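Furniture handling and overnight reset automated – what happens to the room staff?

Posted in: Workplace and Operations
August 2024
3 replies

Drostitz_ops

I supervise the room setup group at a furniture rental and staging firm in Drostitz. We keep a set of staged rooms that clients walk through before they order. The rooms are changed between client visits, mostly in the evening. Until now this has been manual work: two people per room, a printed layout sheet, a hand truck, and a final check by the shift lead.

Management has approved a mobile handling system that will move chairs, side tables and light sofas to marked positions. It will also do an overnight pass in which every room is compared with its layout file and anything out of position is corrected. The vendor is Diltilen. Installation is planned for November. Before that, the rooms are being modeled and the moves are being tested in simulation, and my group has been asked to review the simulated runs.

My questions are practical.

First, what do the setup staff do once the system is running? The project plan says they will be "reassigned to exception handling." No hours are attached to that and no job description exists.

Second, who is responsible when a layout is wrong? At present the shift lead signs the sheet. The plan says the system signs off the room automatically if all items are within tolerance.

Third, is it normal for floor staff to review simulation output? They have received one short session of training on the viewer. Several of them regard it as office work that has been pushed down to them. Others like it because it gets them off the floor for part of the shift. I have to write something for the group and would like to hear from sites that have done this already.

For scale, there are 232 item types in the catalog and 5 setup staff per shift. Union agreement in place, nothing in it on automation beyond a consultation clause.

Trustthorpe_nights

We have had one for a year. It is fine. Get the job descriptions in writing before the install and not after. Also ask who charges the units, because in our place it became a task for the night people and was never added to anyone's duties. Batteries, wheels, cleaning the sensors. It adds up to most of an hour each night.

The thing about signing off rooms, I would not accept that. Somebody should walk the room.

aberg_line_planning

I work in planning at a company in Åberg that builds and strikes show interiors, and I was on the working group for a similar installation. I will take your points in order and then add some on simulation review, as that part of your plan looks the least developed.

Exception handling. The phrase usually means that a person is called when the machine stops. In our first months the calls came in clusters. A shift would have none until late, then several in a row, normally after a catalog change. If the staffing model assumes an even flow, it will be wrong. We ended up with two roles. One person per shift holds the pager and does nothing that cannot be interrupted. The others do work the system does not touch: textiles, lamps, wall fittings, repairs, packing. Swap the pager role during the week. When it stayed with one person, that person was worn out and the rest forgot how to do it.

Total headcount did not fall in the first year. It did fall later, through people leaving and not being replaced. If you are writing to your group, I would say plainly that you do not know what happens after the first year, provided that is the case. Our management said there would be no effect on jobs, and this was remembered.

Physical load. Back and shoulder complaints went down. Complaints about eyes and neck went up a little, from the time spent at the viewer. We put in a height-adjustable bench and a second monitor and limited review to 90 minutes without a break. Do this at the start.

Pace. The manual crews used to set their own order of rooms. With the system, the order comes from the scheduler, and people follow behind it. This was the most disliked change, more than the reduced lifting was liked. We later got a setting that lets the shift lead reorder the rooms before the run starts. Ask Diltilen whether theirs has one. If it does not, ask for it in the contract.

Responsibility. I would separate two statements. The system can state that every item is within tolerance of the layout file. It cannot state that the layout file is right, or that the room is fit to show to a client. The first can be automatic. The second needs a name on it. Our form now has two lines, one filled in by the machine and one by the shift lead. The walk takes about three minutes per room and we have kept it.

Be careful with the tolerance value as well. Ours was position and heading only. An item lying on its side in the correct spot passed, as its center was inside the limit. That was found by a setup worker in review, before installation. It was corrected with a third check on tilt.

Simulation review by floor staff. Yes, it is normal, and in my view they are the right people for it. The engineers look at whether the planner found a path. Setup staff look at whether the room is right, and they see it quickly. It is office work in the sense that it is done sitting down. The knowledge used is from the floor.
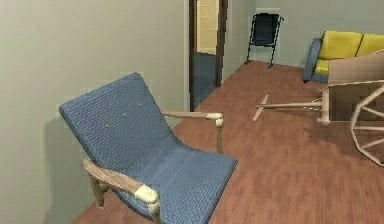
For each end state the reviewer should record a small number of fixed items. A free text box alone is useless for comparison. We use these:

Items upright or not upright. A table on its side is a stop fault, whatever the position score says. The reviewer marks it and moves on, and does not need to say what caused it. Cause is for engineering, who have the full log.
Doorway clear. Someone must be able to go through to the next room without moving anything.
Mixed seating. Folding chairs and lounge chairs have separate entries in the catalog and separate rules for how close to a wall they may stand. Check the rule for each.
Anything that cannot be judged from the view given. This must be an allowed answer. If it is not allowed, people guess, and the guesses enter the statistics as if they were observations.

The last one made the largest difference to the quality of our data. Before it was added, two reviewers would disagree on a sofa that was half hidden behind another piece, and both would have ticked a definite box. Afterwards such cases went back for a second view.

We reviewed 670 end states before go-live. That sounds like a lot, but a trained person gets through one quickly when the room is plain and there are only a few pieces in it. Slow ones are the dense layouts, dining sets in particular. Mix them, or the person who gets the dining sets will appear slow in the figures. On that subject, get an agreement that review speed is not used to measure individuals. Ours is one paragraph, signed by both sides, and it stopped a good deal of argument.

Some limits. A simulated room is cleaner than yours. Floors are even, the light is soft, fabric does not catch on anything, and no one has left a box in the doorway. Faults that depend on those things will not show up in review and will appear in the first weeks of operation. Plan for full manual crews on standby during that time. We had three weeks of standby and needed five.

Training. One short session on the viewer is too little. Ours had three: the viewer itself, the fault categories with worked cases, and then a joint session with the engineers where the reviewers could ask what was done with their reports. The third was the useful one for morale. People had assumed the reports were not read. For some weeks that had been correct – the export went to a folder that no one had been assigned.

Pay. Reviewing is a new duty under most agreements. Your consultation clause may be enough to open that discussion. We got a small supplement for pager shifts and none for review, and the second is still disputed.

Drostitz_ops

Thank you, this is more than I had from the vendor. I have asked for the two-line form and for the tilt check to be confirmed in writing. The reply on the tilt check was that it is "configurable," so I have asked what it is configured to.

The order of rooms had not occurred to me. I asked the group and it is the first thing they raised as well. Charging and cleaning are not in the plan anywhere, so that goes on the list with the pager supplement.

One follow-up for the Åberg poster. Did you keep the paper layout sheets after go-live? Ours are due to be withdrawn on the first day.

aberg_line_planning

Kept for the standby period, printed per shift, then withdrawn. Keep the ability to print them. We have gone back to manual four times, twice for software updates, once for a network fault and once for a floor being resealed. On the first of those the printer queue had already been removed and the crew worked from a phone screen.

Also keep the newer staff in practice. People hired after the installation have never set a full room by hand. We now do one room per week manually, chosen by the shift lead.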